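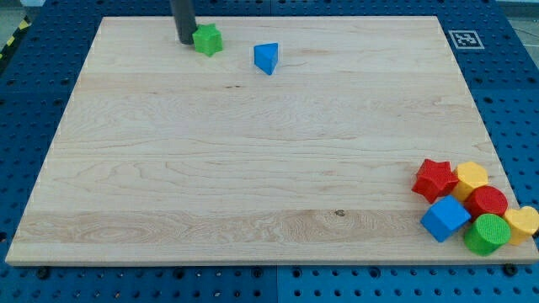
Peiyu Qian asked why the hearing on the newcomer housing plan ended up with two comment queues and no way to tell who had already spoken. Answer is below, mostly step 4. Her other point, that the Spanish form still said "citizens only" when the hearing was open to any resident, is fixed as of 2021-03-01.

Manuals > Plokinel > Public Hearings > 4. Opening a comment period

4. Opening a comment period

For clerks. You need an admin login and the final text of the proposal. Draft text won't do, people quote it back at you.

1. Log in, go to Hearings, pick New. Title should match the agenda word for word.

2. Paste the proposal. Plain text only. The Clistex importer drops footnotes, so check them by hand.

3. Set who can comment. Default is "registered voters". For housing, schools, language classes or anything else touching residents who can't vote, change it to "all residents". Do this on every language version, they don't copy over.

CAUTION: changing this after opening clears the speaker list. No undo.

4. Choose ONE queue. Either online sign-up or the paper sheet typed in later. If both are on you get two lists, and the same person can be called twice.

5. Length limit. 2,000 characters for written comments. Longer ones get cut without any warning to the writer, so put the limit on the form.

6. Turn on Hold for Review. Holds a comment until a clerk has read it.

7. Press Open. Wait for the green bar before you close the window.

Note on review. Hold for threats, home addresses and phone numbers. Do not hold for opinion. Somebody against the plan gets the same treatment as somebody for it, rude or not. If two clerks disagree, publish it and leave a note in the log.

Note on names. Full name is shown by default. Commenters can ask for initials only. Some will, espescially people with a case pending. Box is under Privacy.

4.1 During the hearing

- Call speakers in list order. No swaps.
- Interpreter time doesn't count against the speaker. Pause the clock by hand.
- List stops at 100 names. Number 101 gets an error, send them to written comments.
- If the clock freezes, reload. List is safe.

4.2 Closing

Close, then Export. The file takes up to 40 minutes if there are attachments. Don't press Export again while its running, you'll get a second copy and the numbering won't match.

Old hearings from the Marinescu system (before October) are read-only. For those see section 11.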